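Mon 1 June

**Plonel opens bench room for moulded parts and wheel trims at Malard**

MALARD: Plonel has opened a bench room at its Malard site for laying out, checking and packing moulded and trim parts. The room handles work that was previously spread over three storerooms, and takes in long mouldings, wheel covers and other light parts that are awkward to stack and easy to mark.

The first parts came across in December, when Plonel began moving its trim range out of the old Gakitz store. The move was done in stages so that orders could keep going out, and the last of the shelving was cleared in autumn.
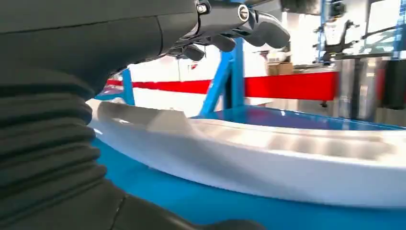
**Plonel Communications**
*Media and customer information, Malard*

Long parts are laid flat on a blue tabletop. White mouldings are difficult to look over on a pale surface, where an edge can disappear into the background, and the blue gives a clear outline along the full length of the part. Staff look first at the long sides, then at the recesses in the upper face, where dust and offcuts tend to settle. Any part with a mark on it is set aside with a paper tag and looked at again before the end of the shift.

Wheel covers and smaller trim go to stainless steel tables standing on grey carpet. Steel was chosen for the tops as it wipes down easily and doesn't hold grit. The carpet was already in the room, and Plonel decided to keep it after a trial with rubber matting made the space smell for weeks. Power comes up through outlets in the floor.

Placement zones on the steel tables are marked with yellow tape. The tape can be lifted and put down again when a different size of part comes through, and costs very little to replace. Plonel looked at painted lines and at fixed trays, and found that both would need redoing too often given how much the range changes over a year.

Wheel covers are put down face up. Retaining clips are the part of a cover most often damaged in storage, and a cover that arrives with a broken clip will usually come straight back from the customer. Under the new routine the clips are checked around the rim before the cover is wrapped. Covers are then packed singly in paper sleeves and boxed on edge, 15 to a carton for the smaller sizes and 13 for the larger ones.
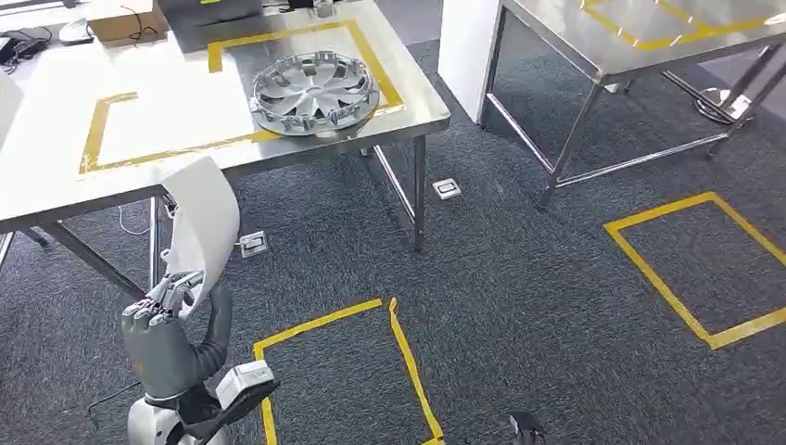

*Wheel cover on a steel table with a yellow tape outline, Malard.*

The room is set up to take 246 lines from the Plonel catalogue. Honorato, which supplies the cartons and paper sleeves, has changed two of its carton sizes to suit the longer mouldings, and these no longer need to be packed on the diagonal. Customers who keep their own shelving plans should note that the new long carton is slightly lower and wider than the one it replaces. Carton labels have moved from the lid to the short end so they can be read when the boxes are stacked.

Foam wrap has been dropped for wheel covers and most trim. It will still be used for painted mouldings until the remaining stock is gone, so some customers will see a mix of foam and paper in the one delivery over winter.

Orders placed by midday will continue to leave Malard on the next working day. Part numbers and prices are not affected by the move, and there is no change to minimum order quantities. Returns should now be sent to the Malard site. Anything addressed to the Gakitz store will be forwarded for the next 30 days, after which the mail and courier redirection ends.

Customers returning a wheel cover are asked to leave any clips in place, even if they are broken, and to include loose pieces in a small bag. A copy of the packing slip should go in the carton. Parts returned without a slip can be accepted, but the credit will take longer to come through.

The Malard counter is open for collections on weekday mornings. Long mouldings need to be booked a day ahead so they can be brought to the front of the building, and customers should bring a vehicle that can carry them flat. Parking is at the side entrance, and the loading bay is kept clear for couriers.

**About Plonel**

Plonel supplies moulded parts, wheel covers and exterior trim to workshops, fleet operators and resellers. Its catalogue is available on request from the Malard counter.

**Media enquiries:** Plonel Communications, Malard

ENDS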